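Wrist camera on the bench arm, part 4: the clear sheet

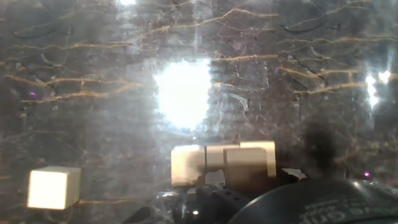 View from the wrist camera. One cube off at the left, four bunched together by the gripper, and a lot of scratches and glare.

I spent most of January on the camera side of this build. The arm itself has been fine since I redid the base bolts. It goes where I tell it to go and comes back to the same spot. Finding the cubes is the slow part.

The scratches show up in the picture as fine white lines and swirls, and the long tan streaks run over the top of those. To me the streaks look like glue lines or fibers. To the detection code they look like edges. I was getting boxes drawn around pieces of streak in the upper part of the view, well away from any cube.

The glare is worse than the streaks. There is one big bright spot left of center and a band of reflections down the right side. Anything near the big spot gets washed out. I had auto exposure turned on, so every time the spot came into view the rest of the picture went darker, and a threshold that worked a second earlier stopped working. I locked the exposure and set it by hand. That took five minutes and I should have done it in the first week.

Next I changed the order of the steps. The old script, which I named Wutis for no good reason, looked for edges first and then checked color. The new one checks brightness first, throws out anything larger than a cube could be, and only then looks for straight sides. The cubes are pale and the speckled background is dark, so brightness does a decent job alone. The big glare spot gets thrown out on size. The reflections on the right still get through now and then, so I masked that strip. I don't like the mask, because it means the arm can't pick from there, but it will do until I move the light.

The single cube at the left is easy. The script finds it and the front face gives a clean outline. The group of four is where it falls apart. They sit close together, one overlaps another, and the gripper covers their lower parts. The script usually calls the group 2 cubes, one of them very wide.

Pichit Phromma has the bench next to mine at the Rustad workshop and he has done more vision work than I have. He looked at it on Tuesday and said to stop trying to separate them in one view. His idea is to raise the wrist, take a second look from higher up, and match the two. I have the first half of that working. The arm lifts, takes the second picture and saves it. The matching isn't written yet.

I ran 84 test passes with the new script, using just a single cube each time. 24 of them failed. Most of the failures were at the right side, before I put the mask in, so I need to run the set again to get a fair number.

Frøydis Midtbø asked in the comments on part 3 if I had tried a polarizing filter. I haven't. I have a scrap of film that might be big enough to cover the lens, and I'll cut it down and tape it on before I spend money on a proper one.

Still to do: write the matching step, move the light, try the film, and clean up the cable at the wrist, which catches when the last joint turns all the way around.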